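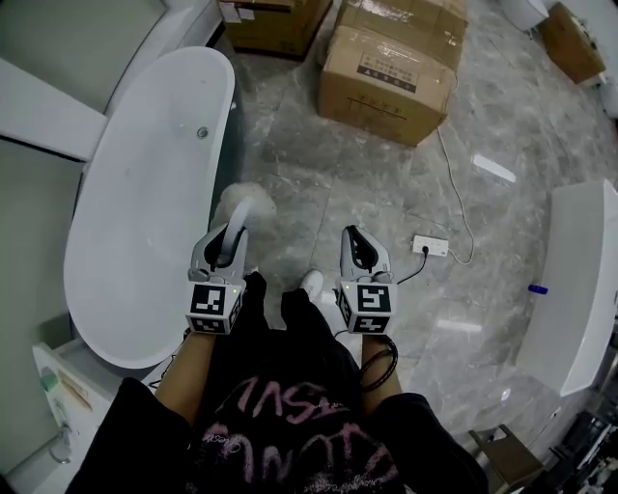

Page last changed: 22 Sep 2023

Bathroom place visit, Drisness

Went out to the Guerreiro showroom for their open morning. Notes typed up fast, sorry for the gaps.

Getting there: left off the main road, past the Rolby tire place, then look for the side door. Front door is locked till the refit is done (December, they said). Parking for maybe four cars.

First stop was the tubs. Big white oval freestanding one, glossy inside, little round drain fitting up near the rim. Liked it a lot. Price on the sheet was $1,165 without the faucet, which stung a bit. Delivery another $55 if you're inside the county. Ask about floor loading if you're upstairs, they had an answer for us but I didnt write it down.

Vanity next. White cabinet, chrome faucet. The small Jerno one is $265, no mirror. Drawers slide nice. Would want it a bit deeper for our hall bath.

Floor is a gray marble look all the way through and I kept looking at that more than the fixtures. Asked for a sample. They're sending one.

Still half showroom, half stockroom. Cartons taped shut, cartons open, a power strip out on the floor, watch your feet. Shaggy white thing down by the tub, rug or pillow, soft looking anyway. 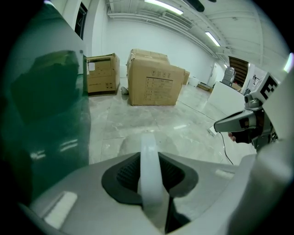
Cartons on the marble-pattern floor, white door at the back.

Bigger room than you'd guess from the street. Ductwork and beams showing overhead, fluorescent lights. Colors will look different at home so take the tile outside before you decide. The tall dark green glossy panel was my favorite thing in the buidling, didn't get a price on it.

Wait for a quote is up to 3 weeks. Bring your measurements, door widths too. We had to guess ours.

Coffee was fine. Going back for the vanity.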